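Itville Parks and Recreation Forum
Board: Courts and Facilities
Thread: Proposed change to court reservation rules at Kolow Park

Posted by CourtDesk_Itville (Moderator)
11 September 2026

The Department invites comment on a proposed revision to the reservation rules for the tennis courts at Kolow Park. Under the current rules, residents may reserve a court up to 10 days in advance, and a reservation is held for the full period whether or not the party arrives. Under the proposed rules, the advance window would be reduced to three days, and a court would be released to waiting players if the party has not checked in within a set grace period.

The revision would not affect the Ernach Street courts, which remain first come, first served. Comments posted in this thread will be included in the packet sent to the Parks Board. Participants are asked to keep remarks on the subject of the proposal.

Posted by baseline_resident

I support the release provision and oppose the shorter window. These are separate matters and should be voted on separately. Unused reservations are a real problem in the early evening, and a release rule addresses that directly. Reducing the window to three days does nothing further except make it difficult for working households to plan a match.

Posted by M_Sjöberg

I respectfully disagree with the previous poster. The long window is the cause of the unused reservations. A person who books that far ahead does not know what the weather will be, or whether a partner will be free, and there is no penalty for holding the court anyway. When I served as a league captain, our own members did this regularly, and I include myself.

I would also ask the Department to clarify how long the grace period will be. The notice does not say.

Posted by CourtDesk_Itville (Moderator)

The grace period under consideration is 10 minutes. The draft text will be corrected to state this.

Posted by northgate_doubles

Ten minutes is too short for doubles. Four people are arriving from four directions, and the parking lot at Kolow Park has been partly closed since January. I would request that check-in by any one member of the party be treated as check-in for all.

I would further ask that the Board consider the matter of shared equipment at the same time. Our group has proposed to leave practice balls at the courts for general use, sorted between those still fit for play and those suitable only for beginners. A little space in the check-in shelter would be sufficient, and the cost to the Department would be nothing.
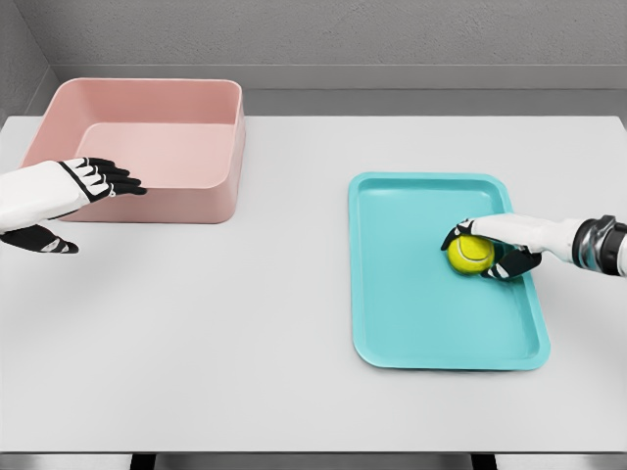

Saimi Leinonen: I have no objection to shared practice balls, but the request should be made in its own thread. The last time equipment was added to a rules proposal, the entire item was postponed and the courts went through another season under the old policy. I would prefer to see the reservation question decided first.

On that question, I favor the three-day window. I play mostly on short notice, and for people in my position the present system means walking past locked courts with no one on them.

Posted by northgate_doubles

The point about procedure is fair, and I will open a separate thread for the equipment request. I maintain my position on check-in for doubles.

Posted by baseline_resident

With respect to the remark about short notice, the courts should serve people who plan as well as people who do not. A compromise may be possible. Two courts could be kept under the present window and the remainder moved to the shorter one. Staff would then have a season of records to compare before anything is made permanent.

Posted by M_Sjöberg

I could accept a split arrangement for one season, provided that the release rule applies to every court. I would not support it otherwise. I would also suggest that a household be limited to one active reservation at a time on the longer-window courts — without that limit, the same names will fill the sheet as soon as it opens.

Posted by Ernach_St_player

A request on behalf of those who use the other location. If courts at Kolow Park become harder to reserve, some of those players will come to Ernach Street, where the wait on a pleasant evening is already almost 50 minutes. The notice says our courts are not affected. In practice they will be, and the packet should acknowledge it.

Posted by CourtDesk_Itville (Moderator)

The Department appreciates the comments received. The following will be forwarded with the draft: the split arrangement, the household limit, check-in by one member of the party, and the concern regarding demand at Ernach Street. Staff do not have a position on the split arrangement at this time.

The equipment request has been noted and will be taken up in its own thread, to be linked from the board index once it is open.

Posted by Saimi Leinonen

Will residents be able to speak on the item in person, or is written comment the only option?

Posted by CourtDesk_Itville (Moderator)

Both are available. Residents who wish to speak may sign up at the door and will be allotted 3 minutes each. Written comments may be added here until the packet is closed.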